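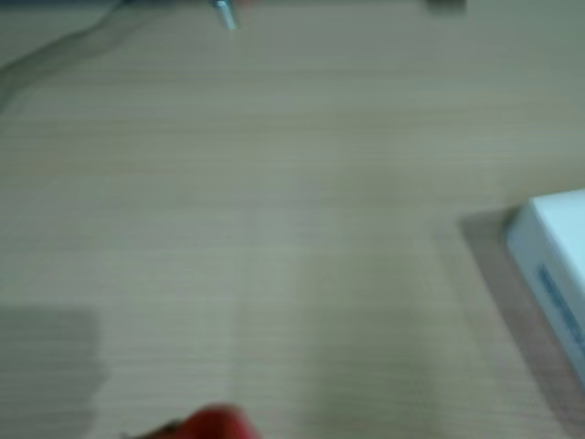
Fig. 1. Tabletop during a trial, white box at right, red object at the bottom edge.

Can a Robot Arm Clear a Table Yet?
Final report, Intro to Automation, Clerwood
October 30, 2025

1. Question

Our group wanted to know if machines can do ordinary chores now or if that's still mostly demo videos. Too big a question for one term. So we narrowed it to one chore, clearing and resetting a table, plus one shop-floor job that is close to it, putting small boxes back where they belong. Household half of the project we called Donlow, shop half Clullia. The names show up in the tables in the appendix so keep them straight.

2. Setup

One arm, two-finger gripper, one camera on the wrist. Plain wood table. The control program is Liu, which the group before us left on the lab machine and we only changed the parts that broke. Most of July went into getting it to start reliably.

Objects: small boxes, plastic pieces, a few metal things, a dishcloth. A trial counts as a pass if the object ends up inside the taped area, upright if it started upright, and no human hand touched anything. Time limit is 14 seconds per object, picked after watching ourselves do it and being generous.

3. What we ran

466 trials logged. 12 of those thrown out becuase the log file was empty or the arm never left its home position. Leaves 454 usable.

Four kinds of task:
Pick up box, put down box
Pick up small object, drop in bin
Push object to the table edge side and line it up
Fold cloth once

4. Results

Boxes good. Straight sides, fingers close on them the same way every time. Main failure was the arm coming down a bit off center and tipping the box instead of gripping it. Light boxes worse than heavy ones.

Small objects okay when spread out. Two close together and the gripper goes for the gap between them. We saw this over and over and never fully fixed it. Shiny metal also a problem, the position estimate jumps when the highlight moves.

Lining up was better than we expected. Slow though. A lot of the fails here are just the clock, the object was nearly in place when time ran out. With a longer limit the Clullia numbers would look a lot nicer, but a shop would not wait that long either.

Cloth, no. A few passes early in the week, then none after we moved the table. We don't count those as the robot being able to fold.

5. Blur

Needs its own section. Fig. 1 is what a wrist view looks like when it goes soft. The wood grain still comes through, but the blue printing on the side of the box can't be read at all. Anything in the plan that depends on reading a label is out if the view is like that. We had planned to sort boxes by label for Clullia, and switched to sorting by size.

Shadows too. A big soft shadow on pale wood has an edge, and an edge is what the object finder looks for. We tried raising the threshold and then it started missing dark objects. Went back to the old value. More even lighting would proably help more than code, we ran out of time to test it.

6. So can it do chores?

Some of one chore, on a table we set up for it. A person clearing a table does not think about spacing things out first, and we had to. Whoever resets the objects between trials is doing a chore for the robot. We didn't time that part, should have.

For the shop job we are more hopeful. Same boxes every day, same table, lights that stay put. Tipping is still a problem, but that seems like a thing you could fix with a better approach angle.

7. If we had another term

Slow the wrist down before each look and check if blur drops
Lamp on both sides
Rubber pads on the fingers for the metal stuff
Log the reset time
Drop the cloth or get a different gripper for it

Appendix A has the trial tables, Appendix B the changes to Liu. Settings in B are the final ones, the ones on the poster are older.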